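The Plemstead tabletop is the plain white worktop we get asked about more than any other piece in the Pruitt range, usually by people who have a spice cupboard that's got rather out of hand and want somewhere decent to sort it all out. We do understand! Ours at the Vinirgate showroom has had jars, bottles, seed packets and a good many cups of tea on it over the years, and we still haven't found a household job that it doesn't make a little more pleasant.

It's a rectangular top, white all over, and it suits a pantry, a utility room or that awkward bit of wall at the end of the kitchen where nothing else ever seems to fit. The idea is simply to give you a clear, pale surface at a comfortable height, so that small things stay easy to find. Little brown bottles are the best test of this, we think. Put them on a dark oak table in the evening and you'll be hunting about for them with your reading glasses on, but on the Plemstead they stand out straight away, yellow labels and all.

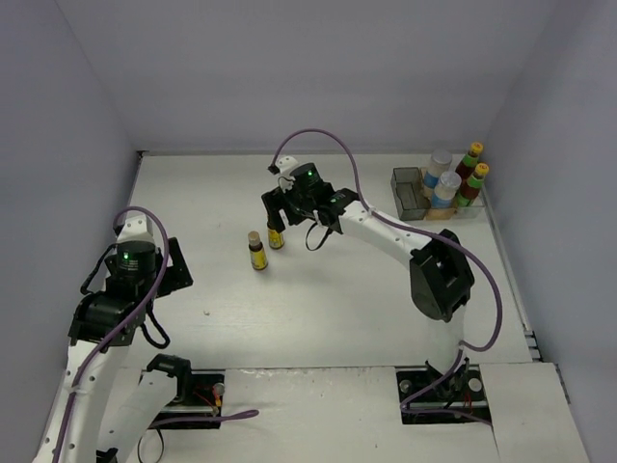

*Plemstead top in white, with two small brown bottles.*

**The surface**

People who have only seen the top from across a room are often surprised by it close to. There's a faint grain with fine, slightly wavy lines, and it shows most where the light falls across it. Stand at the other side and the same patch may look quite flat and a touch cooler in colour, so do have a walk round it if you come to see us (mornings are best for this, as the showroom gets the sun until about lunchtime).

Wipe it down with a soft cloth and warm water with a drop of washing-up liquid, then dry it. For turmeric, beetroot and the like, please don't leave it until after supper. We'd ask you not to use scouring pads or anything gritty, and a hot pan wants a trivet under it, as it would on most tops.

**What people keep on it**

Jars, mostly. A good many of our customers use one end for the everyday things and leave the rest clear for working, and if you're planning to do the same we'd suggest grouping by height, with the tall jar at the back and the small bottles tucked in beside it where you can reach them without knocking anything over. Clear jars are lovely on a pale top, because you can see at a glance what's in them and how much is left. Do label them all the same. We once put a whole jar of something pale and round into a soup on the strength of a guess, and it wasn't barley.

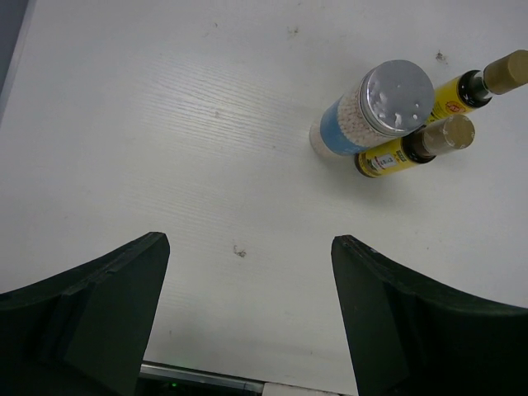

*Clear lidded jar and yellow-labelled bottles grouped together, showing the fine grain of the top.*

If you have a lot of jars, the Lotodum riser is worth a look as well. It's a low step that sits along the back of the top and lifts the second row up, and it comes in the same white. You can add one later on, and plenty of people do, usually at about the time the chutney gets made.

**Sizes and fitting**

- Top thickness: 28 mm
- Riser height: 15 cm
- Fixings: 4 brackets, with screws, in the box
- Finish: white, faint grain
- Returns: within 30 days, unused and in the original wrapping

The top comes in one piece, well wrapped, and it's a good deal heavier than it looks, so please have a second pair of hands ready at the door. Lay it face down on a blanket to fit the brackets and leave the screws a little loose until all of them are in. If your walls are anything like ours and have never met a right angle, tell us when you order and we'll send the longer brackets at no extra charge.

Small samples of the finish can be posted out on request. Delivery to addresses near Vinirgate is done in our own van, and we'll ring the evening before with a time.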